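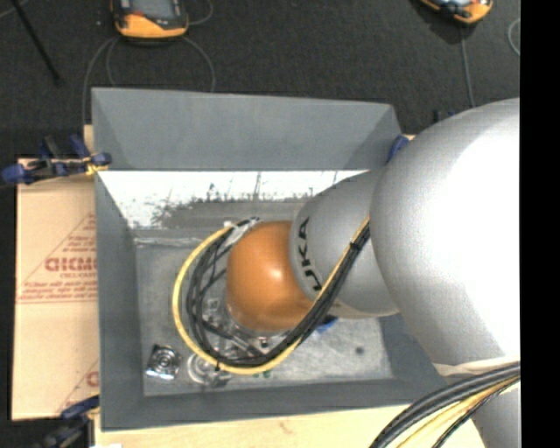

Re-dressing the cables on a bin-picking arm

Cables on a robot arm fail in the same place every time, and it is always the place you tidied last. What follows is how we dress the bundle on the picking cell at Tudholm, written down after I did it wrong in February and Nanami Kamata did it again properly while I held the torch.

It applies to a KUKA arm reaching down into a bin with the cables run on the outside. If yours has everything routed internally, congratulations, go and have your lunch.

What you need

Cable ties, the narrow black sort, more than you think
Flush cutters (not the scissors from the post room)
White cloth tape
A soft strap for the big housing
A paint pen
Someone on the pendant who is not in a hurry

Before you touch anything

Empty the gripper. Jog the arm to the service position, well clear of the bin, and then lock the cell off and pocket the key. The arm doesn't know you're only going to be a minute.

Put the old bundle through your fingers from end to end before cutting a single tie. You are feeling for flat spots, stiff bits and anywhere the jacket has gone shiny. Shiny means it has been rubbing. Mark those with the paint pen, so that you can work out later what they were rubbing on.

Taking it apart

Cut the ties from the wrist end backwards. Cut on the side away from the cables. Ours had a Gajdoš signal cable with a neat nick in it, which I would love to blame on a collision.

Leave the connectors in unless you are replacing something. Every connector you undo is another one to suspect at four in the afternoon.

Making the loop

The bundle needs a loose loop around the last joint, wide enough to open and close as the wrist turns. People make it too small. A small loop looks marvellous with the arm parked and then goes tight as a fiddle string on the first awkward pick.

1. Lay the black cables together and put the thick yellow one on the outside of the curve. It is the stiffest, and it will fight its way to the outside anyway.

2. Fasten the upper tie first, close to where the bundle leaves the arm. Snug is enough. If the tie dents the jacket, cut it off and start again.

3. Wrap the tape where the loop passes nearest the joint cover. A few turns will do. This is a wear patch, and when it looks tatty you change the patch and feel smug about the cable.

4. Let the loop hang and find its own shape. Then add the lower tie. Leave the tail on this one until testing is finished, as you will almost certainly be moving it.

5. Check the strap around the large housing. It should hold without pinching, and the buckle, if it has one, goes where it can't catch a cable.

Testing it

Clear the cell, unlock, and go to manual at reduced speed. Turn the wrist all the way one way, then all the way the other, and watch the loop, not the gripper. Stop if the cables pull straight at either end.

Now take it down into the bin. Visit all four corners at floor height. The near corners are the nasty ones here: the loop swings out low and wants to drag across whatever is lying about. Do this with a few parts in the bin, the uglier the better. We keep a tub of Makness offcuts and odds and ends for the purpose.

Have a look at your clamps while you're down there. A bin that shifts slightly in mid-test will have you adjusting a perfectly good loop - I lost most of a morning that way. Watch the handles too, as a clamp that sticks up is exactly the right height to hook a cable.

If all is well, run 10 slow cycles, then 103 at working speed. The odd three are from a Vurska test sheet we inherited and have never dared question. Feel the bundle again afterwards. Any warm or freshly polished spot means back to step 4.

Looking after it

Look at the tape at the start of each shift. Replace the ties every 600 hours, or sooner if they've gone brittle. Trim the tails once you're happy, flush to the head, or the next person to reach in will find them with a knuckle.

Write the date of the change on a bit of tape inside the controller door. There are 6 bits in ours, and two of them are in my handwriting from the same week.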